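Workshop notebook, cups bench
November 22, 2020

Continue from the last page. The question is still the same: which paper cup do we take for the long test in December, and how should the stack stand on the table so that one cup comes away and the others stay. I write down everything from today because last time I wrote too little and could not read my own conclusions after one week.

Cups on the shelf at start: Torvik white, plain, two sleeves still closed. Bondberg white, one sleeve, opened. The cups with the dark blue band, from the Zudar box. The Zudar box is the big one, 1,000 pieces on the label, and it is the one we will use if nothing bad happens, since it is already paid.

First job was the table. The square one is still the best we have for this. I wiped it with a damp cloth and let it dry before any cup touched it. In the last session I did not wait, and two Torvik cups became soft at the rim and I wrote down a false result for both. These two results are now crossed out on page 14. Please do not use them.

The hole for cables near the back of the table is a small problem. It is not in the way when the stack stands in the middle, but a cup that rolls goes there surprisingly often and stops with the rim over the hole. I thought to close it with tape. I did not do it, because then the cables from the other bench have no way if we need them again. Decision can wait.

Second job: how to stand the stack. I tried both ways.

Mouth up. The stack is standing on one small base, so it is nervous. A tall stack leans already when I put it down, and I must straighten it every time. The advantage is that the cup which comes off is already in the right position for filling. For us this does not matter, we do not fill anything before December.

Mouth down. The stack is standing on the wide rim and it is much more quiet. The rims lie one over the other and you see immediately if one sits crooked, because the line between two ridges is not parallel any more. From today we work mouth down. I changed it also in the instruction sheet on the wall side, with pencil, until all agree.

I kept the stack high on purpose. It is easy to be satisfied with a short one, and then with a full one all the problems come back.
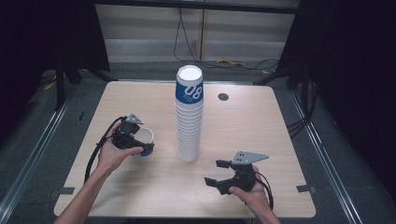
Cups bench, stack mouth down in the middle, one banded cup taken to the left. Right side open.

Notes about separating, in the order I did them.

The cup wants to bring its neighbor. This is the main trouble with all three makes, but not equally. Torvik is the worst. The walls are smooth and they stick together like wet glass, I believe it is air that cannot get in between. If you pull straight up and quickly, you get two or three cups. If you turn the cup a little first, a small turn, you hear a soft noise and then it comes alone. Bondberg is better, maybe the wall is a little rough. Zudar is in the middle, but the result changes from one sleeve to the next, and this I do not like.

Squeezing. When a cup is held too strongly on the wall, it becomes oval, and an oval cup holds on the inner cup even more. So the person who has trouble squeezes more and gets more trouble. Better to hold near the base, where the paper is stiff. With the mouth down stack the base is on top, so this is also natural for the hand. One more reason for mouth down.

Laying the cup on its side. I wanted to know if a cup can rest on its side between two steps. It can, but it always rolls in a curve because one end is smaller. So do not let go of it on the table, or put it with the wide end toward you, then at least it rolls to where you can catch it. I picked up enough cups from the carpet today. A cup which was on the carpet goes in the practice bag and never back in the stack, because of the fluff.

The band. I had an idea that the printed band makes the cup more slippery than the plain paper. I cannot confirm this. Sometimes I think yes, then I change the hand and I think no. We would need somebody to try with closed eyes. I leave the question open.

The band is however good for another thing: it shows at once which way the cup is turned. With plain cups I have to look for the glue seam on the side, and under our lamps the seam is nearly not visible. For the people who look at the results later the band will save time.

Tape marks. The two small dark strips at the near corners stay where they are. Please do not clean them away. If the table must be moved, put it back by these and check it from the front, not from the side. I would like also a mark for the place of the stack, something thin, maybe pencil. With tape under the rim the stack stands a little crooked, I tried it and it is enough to see.

Counting. The counter on the sheet stood at 1,374 pulls at the end of the last session, all makes together. Today added 238 pulls, only Zudar and Bondberg. I did not touch Torvik after the first tries. I do not write the percentage of double cups here, because in the morning part I did not turn the cup before pulling and in the afternoon part I did, and it is not correct to mix them. The two columns are on the sheet. The afternoon column is clearly better, this much I can say.

Damaged cups: mostly the rim, pressed flat in one place. It happens when the stack is put down too hard. The lowest cup pays for everybody. I now put one bad cup at the bottom on purpose and leave it there, and it takes all the weight. It has a cross inside, made with marker, so that it is not counted.

Storage. The closed sleeves should lie down, they were standing in the corner next to the wall panel and the lowest ones were a little compressed. I moved them to the Sarance shelf, second from the top, where the old label rolls were. The label rolls are now in the gray drawer. The opened sleeve must be folded closed and held with a clip. Paper cups take moisture from the room more than I expected – the sleeve that was open over the weekend felt different in the hand, softer, and it separated badly. I have no number for this, it is only a feeling, but I would not ignore it.

The floor at the wall side is not in order. There are cables in loops on the carpet again. I will make it tidy next time, or whoever is first in the room. For walking around the table with a full sleeve in both arms it is not comfortable.

Things I would like to try before December:

Turn the whole stack a little between the pulls, so the seams do not come all to the same side. When I build the stack from the sleeve, the seams are nearly in one line and I suspect that the lean comes from this.

Loosen the stack before the start. A short shake in the air with one hand under it, then put it down. I did it a few times at the end of the day and the first cups came very easily, but then I was tired and did not write the results carefully, so it does not count.

Ask Bondberg if they make the same size with a band. If yes, maybe the question is solved. I have written the mail but not sent it, somebody should read it first for the English.

Two stacks side by side, to see if the distance is enough for both hands. My guess is that the table is too small for it, but I should try.

To buy: marker, clips for sleeves, trash bags (the thin ones break from the rims). No new cups until the Zudar box is half empty.

Left on the table for tomorrow: nothing. Stack is back in its sleeve, practice bag is under the bench, sheet is in the folder with the blue back. The cloth is hanging to dry on the door handle, please leave it there.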